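3.2 Sorting jewellery into a shared box

The second household task was putting personal jewellery away. People who keep rings, watches and beads in one box often lay the pieces out on a bed first, and we wanted to know how the layout affects the order in which they are stored. Bo-ram Sung prepared the setting in a bedroom at the Wakano flat, with a striped cover on the bed and an open box along its left side. The pieces came from the Mirkel set, which has 385 entries in its list. Flexible items such as bead strings were mixed with rigid ones such as bangles.
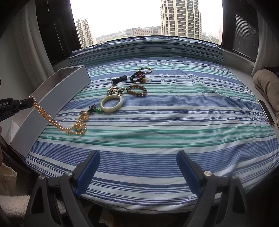
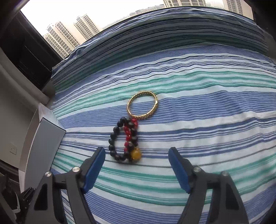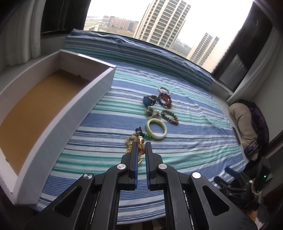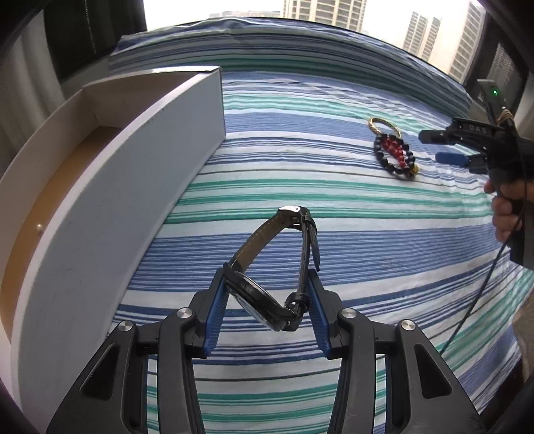
Figure 5. Jewellery on the striped bed cover. First: gold beads hanging over the edge of the box. Second: a gold bangle touching a beaded bracelet. Third: the line of pieces beside the box. Fourth: a wristwatch pinched between two pads.

Pieces that touch or overlap, as the bangle and the dark beads do in the second and third pictures of Figure 5, were coded as a pair. Bo-ram Gil coded all 468 trials from the March sessions. A pair was marked as split when its two parts went into the box separately, and as joined when they went in together. Necklaces were coded on their own, as a long string can be partly in the box and partly on the bed. Watches were treated as rigid at the case and flexible at the strap. Trials in which a piece fell to the floor were kept in the analysis and are listed separately in Section 4.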